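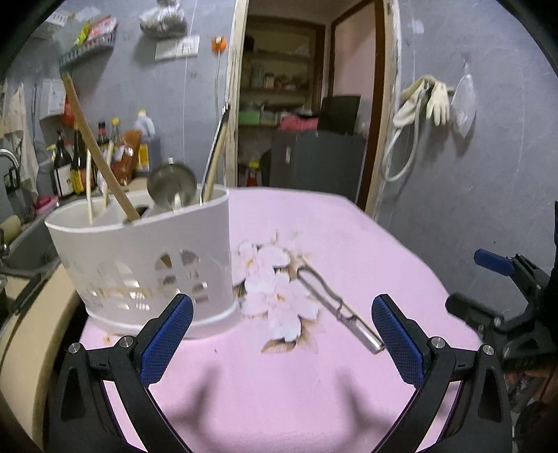
Subject: Re: [handteach] Maline kitchen set, worth the trouble?
From: Tuncay Akbulut

Huguette, thanks for writing this up for the list. I've kept most of your message in so people don't have to dig for it. My replies are in between, and they get grumpier as they go.

> **Huguette Gosselin wrote:**
>
> I've spent most of September with the Maline recordings and I want to make the case for them. For anyone who missed the first thread: people at Vuvier worked in ordinary home kitchens with a gripper in each hand, a camera on each gripper, and no robot present. They kept 1,248 demonstrations. The idea is that you get the reach of teleoperation without hauling an arm into somebody's house.

I have no quarrel with the hauling part. I've carried the Rankin arm up a flight of stairs and I don't plan to do it again.

But you say "kept," and the notes that come with the set say 2,193 were recorded. That is a lot of missing runs. I looked for the reasons and found one line saying the rest were "unsuitable." Unsuitable how? If the camera tracking fell apart, fine, throw them out. If the tongs slipped and the person had to go after them a second time, those are the runs I'd want most. A robot is going to slip too, and somebody has to have shown it what to do next.

> The kitchens are real. You can see it in every clip. Bottles crowded along the back of the counter, gloves on a hook, bags hanging on the wall. Compare that with our bench in Bruvville, where we have a gray mat and the same mug we've had since the beginning.

Leave the mug alone.

I agree the background is better. What I don't agree with is the jump from "the background is real" to "the skill will carry over." The policy doesn't get points for having seen soy sauce. What it needs to learn happens in the few inches between the finger pads, and a busy wall behind that can help or it can give the model something silly to hang on to. We've been through this with the window at Bruvville. The policy worked until the blinds were closed.

You'd have to test it with the same task and the wall changed. Has anyone at Vuvier done that? I couldn't find it.

> Also, the utensils are a good choice. A ladle, a spatula, chopsticks and tongs are all thin and awkward, and people handle them without thinking. Try getting that from someone driving an arm with a joystick. I timed myself on the remote rig and I was embarrassed.

You were slow because the remote rig is bad. Give us both a better one and then compare.

I'll go along with you on thin and awkward, though. Metal tongs lying on a cloth are a fair test, since the fingers have to come right down to the table without dragging the cloth along. By hand you feel the table and stop. The trouble is that the recording doesn't have that feeling in it. There's a path and there's a grip width. The Rankin follows the path, arrives a hair too low, and pushes on the table like it wants to go through it. When I drive it remotely I'm at least working with the arm's own mistakes, and my corrections end up in the data. In the hand-held version my wrist takes care of it and the log never hears a word.

> I did notice the two-handed clips are harder to work with. One gripper often blocks the view of the other.

This is my biggest complaint, so I'm putting a still from the set in here.
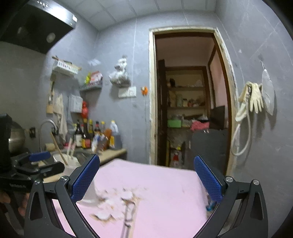 *Still: Maline kitchen set, Vuvier. Shared with list members for discussion.*

Look at how much of the view the near gripper takes up. The other one comes in from the left behind it, and the fingers of the person are only partly there. What's on the pink surface is smeared by motion. I went back and forth on what the metallic thing near the bottom is and I still wouldn't swear to it. If I can't tell from a still, I'd like to know what we think the network is getting out of it.

I know the answer is "it has the moments before and after." Maybe. That's an argument for a longer history, and every time I ask for a longer history I'm told it makes training unstable. We can't have it both ways.

The other camera may have a cleaner view at the same moment. Then I want the two streams lined up properly, and I want to see a number for how well. "Synchronized" in a readme is not a number.

> My proposal: we take the subset of 875 with just one utensil being picked up and put back, train on those, and run it on the Rankin. If it does better than our remote-control data I'd like us to switch over for the winter.

I'm fine with trying it. I'm not fine with "does better" until we say what that means. Some conditions, and please argue with them:

- Same number of demonstrations from each side. We can't put 875 of theirs against the handful of ours that were any good.
- Same pads on the Rankin as on the hand-held grippers. The blue textured ones in the pictures are not the smooth ones we have. I don't want to spend a week finding out that rubber matters.
- Runs get scored by somebody who doesn't know which policy is loaded. That rules out you and me.
- A pick counts only if the utensil goes back in a holder and stays there. Last time we counted "lifted," and half of those ended up on the floor.
- All the failures get saved, with video.

On switching over for the winter, no, I'd want to keep the remote rig set up whatever happens. It takes most of a day to calibrate, and if we pull it apart we won't put it back together. You know us.

> I realize you'll hate this.

I don't hate it. I've been promised an easy way to teach a robot three times since I joined this list, and each time the easy part was the recording. I'd be glad to be wrong about this one. Could you write to Vuvier and ask for the thrown-out runs? Even a small batch, with no cleanup. If they say yes I'll do the labeling myself, and I'll stop complaining about the readme.

I can have the Rankin free in the mornings until the new wrist arrives. After that it's in pieces.

Tuncay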